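## 3. Getting the Kudard in time with everything else

Right, so you've done section 2, the Kudard is powered up and it makes a noise when you hit the pads. Lovely! Now comes the part where it has to play nicely with a mixer, a synth and (if you're brave) a pair of decks. I've rewritten this section twice, most recently in August after Areeba Dhanial tried to follow it with her own gear and sent me a page of very fair complaints. Most of her fixes are in here.

I'm assuming you've got:

- the Kudard sequencer, on the newer firmware with the two-page Sync menu
- a Yordanov four-channel mixer, or any mixer with a spare stereo channel
- one synth or drum machine with MIDI in (I use the little Skerolholm bass box, so the menu names for that end are Skerolholm ones)
- two MIDI cables, two pairs of quarter-inch leads and headphones you don't hate

### 3.1 Before you plug anything in

1. Turn all four channel faders on the mixer down, and the master too.
2. Turn the headphone level down as well. I skipped this once and I still remember it.
3. Switch everything off at the wall. Hot-plugging MIDI is usually fine, but hot-plugging audio leads into a live channel makes the sort of thump that speakers take personally.
4. Lay the leads out loosely and work out which is which before you've got six black cables in your hand. A bit of coloured tape on both ends saves a lot of tugging later.
5. Find the Kudard's **Clock** switch on the back, next to the power socket. It has two positions, INT and EXT. Slide it to INT.

> **Note:** The Clock switch is only read at start-up. If you slide it while the unit is running nothing changes until you restart, and then you'll wonder why it's gone silent on you three days later.
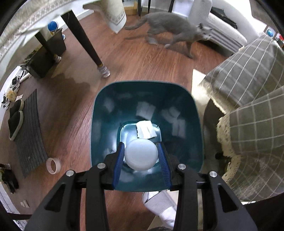 *Fig. 3a: White disc above the teal wastebasket.*

### 3.2 Cabling

1. Run a MIDI cable from **Kudard MIDI OUT** to **Skerolholm MIDI IN**. It's very easy to go OUT to OUT when you're reaching over the back of a desk, so have a proper look.
2. Run the Kudard's main outputs (L and R) to channel 1 on the mixer. Use the LINE inputs. If the channel has a PHONO/LINE switch on top, set it to LINE.
3. Run the Skerolholm's output to channel 2. Mine is mono, so it goes into the left socket only and the Yordanov centres it for me. Check what yours does.
4. Leave channels 3 and 4 free for decks. Even if you don't own decks, somebody will turn up with some.
5. Plug the headphones into the mixer. The Kudard has its own headphone socket but you'll only hear the Kudard through it, and the whole point here is hearing the two machines against each other.
6. Power up in this order: synth, sequencer, mixer, speakers. Power down in the opposite order.

> **Caution:** Don't plug a line-level machine into a PHONO input to see what happens. What happens is a huge, farty distortion, very loud. It can be quite a nice sound on a kick drum but it isn't nice for your tweeters.

### 3.3 Setting the tempo and sending clock

I start every test at 114 BPM. There's nothing magic in it, it's just slow enough that you can hear two kicks pulling apart before your brain glues them together. If you mostly make hardstyle you'll be itching to crank it up, and you can, but get it tight down here first. Slop that sounds like a bit of swing at a slow tempo turns into a bag of spanners when the kicks are coming thick and fast.

1. On the Kudard, hold **Shift** and press **Tempo**. Turn the big encoder until the display reads 114.0.
2. Press **Menu**, go to **Sync**, page 1, and set **Send Clock** to ON.
3. Still on page 1, set **Send Start/Stop** to ON. They're separate settings, and I've lost count of the messages I get from people who've turned on the first one only. Their synth knows how fast to go but never gets told to go.
4. On the Skerolholm, hold **Func**, press the third pad along, and choose **Clock: MIDI**. The tempo light should go from steady to off. That's normal while it waits.
5. Press **Play** on the Kudard. The Skerolholm's tempo light should start flashing in time.
6. Bring channel 1 up to halfway, then channel 2, then a little bit of master.

If the light flashes but there's no sound, it's a level problem or an empty pattern. If the light doesn't flash, it's a cable or menu problem. Work on the right one! I once spent a whole evening swapping MIDI cables when the pattern had no notes in it.

### 3.4 Nudging out the delay

Even with clock running nicely, the second machine will probably be a hair late. Every synth takes a moment to think. You fix this with **Sync Offset** on page 2 of the Sync menu, which sends the clock out a touch early.

1. Load the same short, clicky sound on both machines. A closed hat or a rimshot is good. Don't use a kick, the front edge is too soft to judge.
2. Program four of them per bar on each machine, on the beat.
3. Pan channel 1 hard left and channel 2 hard right, and put your headphones on.
4. Listen for which ear gets it first. It'll almost always be the Kudard's.
5. Raise **Sync Offset** one step at a time until the click seems to sit in the middle of your head.
6. If it drifts over to the other ear you've gone too far, so come back a step.
7. Centre both pans again. Then check they really are centred, as I've recorded more than one set with the bass sitting in one ear.

My own setup ended up on 27. Amber Wuyts has the same sequencer with an older synth and hers landed on 20, so please don't just copy my number. If you record into a computer as well, you'll see the gap drawn out for you, and before I touched the offset mine was 251 samples. Afterwards I couldn't find it by ear at all.

> **Note:** The offset is saved with the project and not with the machine. Start a new project and it goes back to zero. Save an empty project called TEMPLATE with your offset already in it, and open that every time.
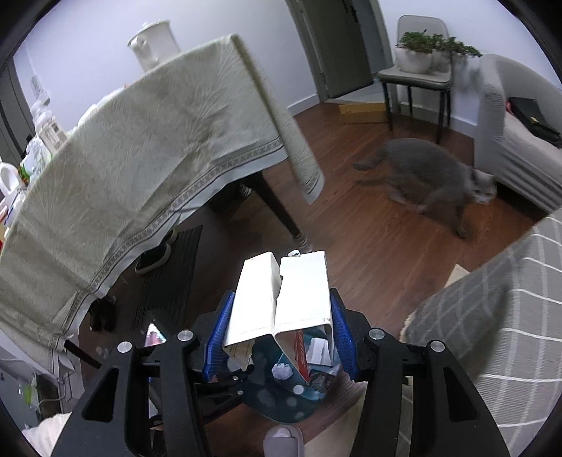

*Fig. 3b: Opened white carton, with a cotton ball and a red-labelled carton behind.*

### 3.5 Playing alongside decks

Clock won't help you with vinyl. A record doesn't care what the Kudard thinks, so you treat the Kudard like the other deck and ride it by hand.

1. Get a record going on channel 3 and cue it in your headphones.
2. Hold **Shift** and tap the **Tempo** button along with the kick, at least eight taps. The display settles after the fourth or so, but keep going.
3. Press **Play** on the first beat of a bar. It's the same feel as dropping a record in, just with less fluff.
4. Use the **Nudge +** and **Nudge –** buttons to pull it into line. They bend the tempo only while you hold them.
5. If you're nudging the same way every few bars, your base tempo is off. Change it by 0.1 and try again.
6. Bring the fader up once you've had a full 16 bars without touching anything.

The first time I did this in front of people was at the Olavmont, early doors, and I nudged the wrong way for the entire first mix. It was a galloping mess. I now have a tiny arrow drawn on tape above each button — I recommend it to everybody, however good you think you are.

### 3.6 If it's gone wrong

- **Synth starts a beat late:** stop everything, press **Stop** twice on the Kudard to send it back to the top, then press **Play**.
- **Tempo display jumps about:** the Clock switch on the back is on EXT. Slide it to INT and restart.
- **Notes double up or stutter:** you've got a MIDI loop. Unplug anything going back into the Kudard's MIDI IN.
- **Low hum on channel 2 only:** try a different lead first, then a different power point.
- **Everything's fine but it sounds thin:** one pair of leads may be swapped or half out. Push them in until they click.

Once you can run both machines for ten minutes without fiddling, save the project under a new name and go on to section 4, where we'll start chaining patterns.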